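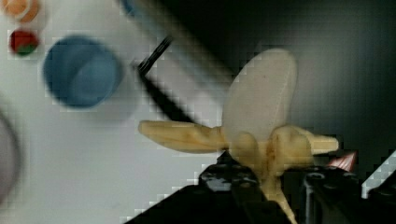 **July, play food set, banana. Continued from the fruit pages.**

Started 09:40. Sample is the peelable banana from the Pestemlow set, our stock number 2086. Purpose: decide whether it goes back into the loan boxes, and write down how it should be stored so that we stop having the argument.

Condition with the peel open: three flaps, all attached at the junction. They are not the same size or the same shape and I don't think they were meant to be. Names used from here on, so that the notes match:

- B = broad flap, rounded end, the palest of the three, lets a little light through
- L = long flap, tapers, faint darker streaks along its length
- S = short flap, blunt yellow tip

Hubert's older pages call them 1, 2 and 3 but he numbered them starting from whichever was nearest, so his 2 is sometimes L and sometimes S. I have not tried to convert his entries.

**Marks on the fruit part**

Small brownish-orange spots on the lumpy part where the flaps meet. Zofia thinks they are printed or moulded in, to look like a ripe banana. Korkor had put them down as staining on the returns sheet. Wiped with a damp cotton cloth, then with the same cloth and a drop of washing-up liquid. No colour on the cloth either time and no change to the spots that I could see. That favours Zofia but does not settle it, as an old stain could behave the same way. Need a second banana of the same make to compare. Halina believes there is one in the box at Pawłowska.

Returns sheet left as it is for now, with a pencil note beside Korkor's line.

**Mass**

52 g on the small balance, peel open, nothing removed. Repeated after turning the sample end for end, same reading. The balance was levelled first — the bench by the sink still has a slope and should not be used for this.

**Opening and closing**

Method as for the maize cob: hold at the stem end, open B, then L, then S, all the way out, wait for a count of five, close in reverse order. One cycle is all three out and all three back. Done by hand, Korkor and me in turns, swapping whenever either of us got bored. Tally kept on paper.

Stopped at 246 cycles for lunch and decided not to go on in the afternoon. Observations:

- No tearing at the root of any flap. Checked with the hand lens under the bench lamp.
- L does not come back to the same place each time. Early on it lay flat against the fruit. By the end it stood off at the tip by 4 mm, measured with the steel rule, and needed a press to stay down.
- B closes well. It is also the only one that wants to stay where it is put when open.
- S is stiff. Korkor's view is that a small child would give up on S and pull the whole thing by L instead, which puts the load on the wrong root. I agree, and would look there first for a failure.
- Closing out of order (S before L) leaves L riding over the edge of S. It holds, badly. This is how most of them come back to us.

I would like a proper figure for the force to open S. The spring balance hook slips off the blunt end. A bulldog clip works but its weight has to be taken off the reading and it leaves a dent for a minute or two. Left undone.

**Material**

Not identified. The supplier's card says only "soft touch", which is no use. Sison were asked by letter and sent their catalogue. I am not going to guess from feel. Jadwiga has offered to do a density by displacement, which would at least rule some things out, but the junction will hold air bubbles among the lumps and the result will come out low unless it is soaked and brushed first. If she does it, please record the water temperature this time.

Until we know, no solvents. That includes the label remover.

**Cleaning**

Dirt collects in two places, as expected: the junction, and the inside face of each flap close to the root. Neither is reached by wiping with the peel closed. Procedure tried today:

1. Open all three flaps.
2. Warm water, washing-up liquid, soft toothbrush, work from the root outwards.
3. Rinse under the tap with the stem end up, so that water runs out along the flaps.
4. Shake, then stand on the rack with the peel open.
5. Close only when the junction is dry to a twist of tissue.

Step 5 took 2 h 10 min with the window open. Closed wet, it would take far longer and smell, see the pea pods in spring. I would write "leave open overnight" on the card and be done with it.

**Storage**

Hubert packs them peel closed with a rubber band. The band marks L and, I suspect, gives it its set. Halina packs them open, flat in the tray, and then the lid of the tray presses on B. Proposed: closed, no band, stem down in the narrow compartment where the carrots used to go. The walls hold the flaps in. Tried it with the tray on its side and upside down and nothing opened. Carrots can move to the long compartment, which is half empty anyway.

**Loan count**

Went back through the book for how often this item has been out. The set as a whole accounts for over 1884 loans since we started the book, but the entries are by set and not by piece, so there is nothing to be had for the banana on its own. If we want wear against use we have to begin a line per piece. Numov, the cupboard system, has room for it, but somebody would have to type it in.

**Decision**

Back into the loan boxes, with the storage change. Put L root down on the inspection card as the place to look. Not to be lent with the rubber band.

**Outstanding**

- Second banana from Pawłowska, compare spots (Halina)
- Density, if wanted (Jadwiga)
- Opening force on S, needs a lighter clip
- Measure the stand-off at the tip of L again after a week in the narrow compartment, same rule, same end
- New wording for the cleaning card. Zofia to check it, the last one said "peal"
- Orange segments next. Two of them no longer stick to the others and I have not looked at why

Finished 16:25. Sample on the rack, peel open.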